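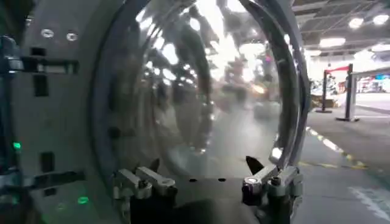
How to learn a fast metal riff by ear

I get asked this one a lot, mostly by people who've just bought their first seven-string and want to play something daft on it by teatime. So, my way of doing it. I'm no teacher, I just play rhythm guitar in a band called Dosedis and I've had to pick up a whole set from rough demos more than once.

What you need: a guitar, headphones, and any music player that can slow a track down without changing the pitch. Most of the free ones can.

1. Listen first, guitar on its stand

Play the riff 10 times and just tap your foot. You want to know where it starts over. I practised on "Ulel", the opening track from the Clastemari EP, and I was so sure it was in four (it isn't, it's a bar of seven and then a bar of six!) that I lost a whole evening to it.

2. Find the tuning

Wait for the lowest open note to ring out and match your bottom string to it. If the band tunes to drop A and you're in drop B, everything will sit in the wrong place and you'll blame your fingers.

3. Slow it right down

Half speed is fine. Learn the picking hand on muted strings before you fret anything. Chug, chug, rest, chug – say it out loud if that helps. I do it under my breath while I'm waiting for the washing.

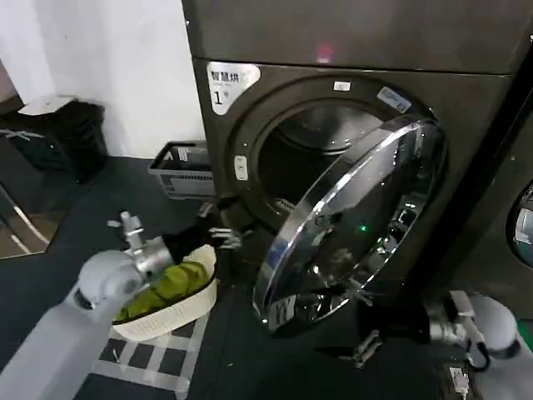 Dryer number 1, with its little red light on.

4. Add the left hand

Work in tiny chunks, four or five notes, and loop each one. My friend Kulap Rojanasak, who drums for Boonyarit, reckons you should sing the snare hits while you do this, and I hate to say it but she's right.

5. Bring the speed back up

Go up a little at a time, and drop back down as soon as it gets messy. Turn your gain down too. Loads of distortion hides sloppy muting, and you'll only hear it later when you record yourself.

6. Play along with the full track

Leave it overnight first if you can. I nearly always play it better the next morning, before I've had a chance to think about it. If one bar still trips you up, go back to step 3 with just that bar and the one before it.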